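4.2 Do age bands tell us who reads the book?

Publishers of middle-grade fiction print an age band on the back cover and then talk about it as if it were a finding. Vivport's catalog gives one for every novel on its children's list, and Moura's earlier survey of the Pesovo libraries took the bands at face value. We are less sure. A band is set before a single child has opened the book, usually by someone in sales, and we could find no record at Vivport of a band being changed after publication.

Our loan data cover 2085 checkouts of children's novels from four branch libraries. For 600 of these we also have the reader's age, given by the family when the card was issued. That is a thin base, and it leans toward families who fill in forms. Within it, the match between printed band and reader was poor at both ends. Younger children borrowed animal stories banded well above them, and older ones kept going back to series they had supposedly outgrown. Whether they read what they borrowed is another question. A checkout shows that a book left the building. Earlier work, ours included, has been too quick to call that reading.

Miranda has argued (in comments on a draft of this section) that parents choose most of the books and that the bands therefore work on the people they are meant for. This may be so. If it is, we would expect the match to be better on family cards than on cards the children use alone, and in the Holanda branch it was slightly worse. The other branches did not separate the two kinds of card well enough to check. We would not build much on one branch, and we would ask the same caution of anyone who builds a theory of parental choice on none.

The Odel series is often brought up as the case where banding plainly worked. Its two early volumes were moved to a lower band when they were reissued, and loans went up. But the reissue also had new covers and larger type, and it came out in June, when the branches start their summer reading displays. Any of these could have done it. The publisher credits the band, and reviewers have repeated the claim without saying where they got it.
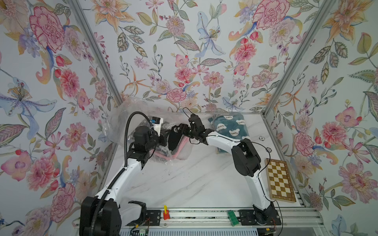
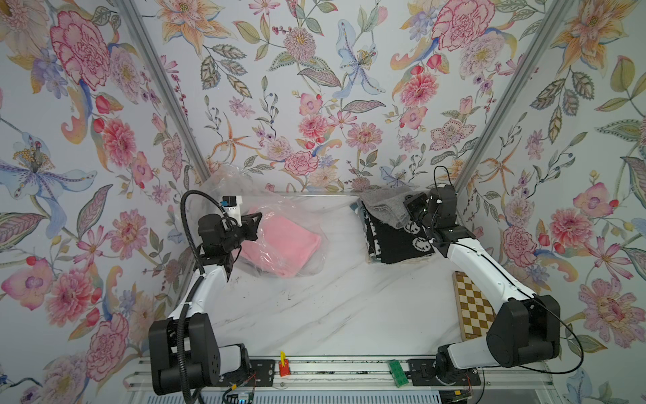
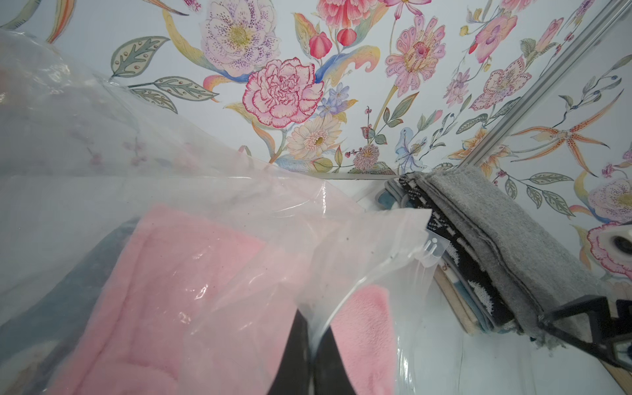 Figure 2. First and second: robot arms at a marble-patterned table with floral wallpaper on the walls. Third: pink fleece under clear plastic, with gripper fingers at the bottom.

A fairer test would hold the cover and the type steady and change only the band, over a full school year. We know of no publisher willing to do this with a book it hopes to sell. Until one does, we treat the printed band as a shelving aid and leave it out of the models in the next section, where reader age is entered directly for those cards that have it.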